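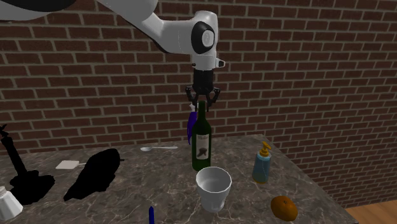
Wendelin Lehner

Well, February has disappeared and I've spent most of it in the back corner of the Sustunmont shed with a laptop on my knees and a fan pointed at my feet. A few of you asked at the last open night how Clukiletti is getting on, so I promised I'd write something up.

Quick catch-up if you're new. Clukiletti is my kitchen bench helper (I'm still calling it that, even though it has helped with precisely zero dishes). The long-term plan is an arm on the shed's kitchenette that can pick things up off the counter and put them somewhere sensible. The short-term plan is to get the whole lot behaving in simulation first, where a dropped wine bottle costs me nothing but a reset. I've got a marbled stone counter with a brick wall behind it, a white cup, a pump bottle, a spoon, an orange, and of course the wine bottle, the bane of my existence. I'd be a bit embarrassed to tell you how many evenings went into the bricks.

The bottle is so much harder than the cup! It's tall, the neck is skinny, and if the fingers come down even slightly off centre they clip the top and over it goes. My first lot of grasp settings came from a cup routine I wrote last year and they were hopeless. I ended up throwing them out and starting again with a slower approach, stopping above the neck, having another look, then coming down. It's painfully slow to watch but I'm much happier with it.

Then there was the lighting. I changed the colour of one lamp, just the one, and the object finder fell in a heap for two days. I thought I'd broken the camera settings, put them all back, and it was still the lamp. 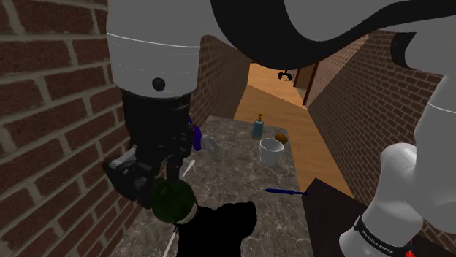 So the other big job was the second viewpoint. With only one camera looking across the counter, the gripper kept getting between the lens and whatever it was reaching for, and the program would simply forget the thing existed. I've now got views from different spots, and Jireš (the little planning script I've been flogging to anyone who'll listen) picks whichever one has the best look. It's clunky. It switches back and forth like somebody channel surfing. But the number of lost objects has dropped heaps, and I haven't had to restart it mid-run since Friday.

I left it going overnight on the shed computer with a batch of 400 attempts, random starting positions, bottle and spatula only. It logged 401. I have no idea where the extra one came from and I've decided I can live with it. The crashes all came from the same spot near the front edge of the counter, so that's the next thing to sort out.

Search the newsletter Enter keywords Go
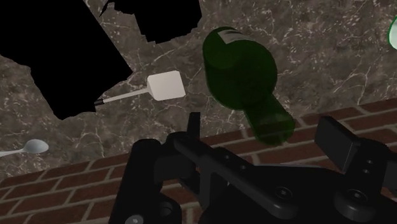 Meinrad Ortner reckons I should stop fiddling with the bottle altogether and get the spatula right first, because a flat blade on a flat bench is the honest test of a gripper. He also thinks my fingers close too early, and he's offered to go through the timing with me. I've said yes to the timing and I'm thinking about the spatula.

If you'd like to have a go, the files are on the shed computer in the Clukiletti folder. Please make a copy before you change anything (you know who you are).

Comments

Canen_kid: Try rounding off the collision shape on the neck. Mine kept catching on a corner that wasn't even visible.

Odile: I'm still on the slow approach too, seven seconds a grab. My partner thinks the laptop has frozen.

Meinrad Ortner: Spatula!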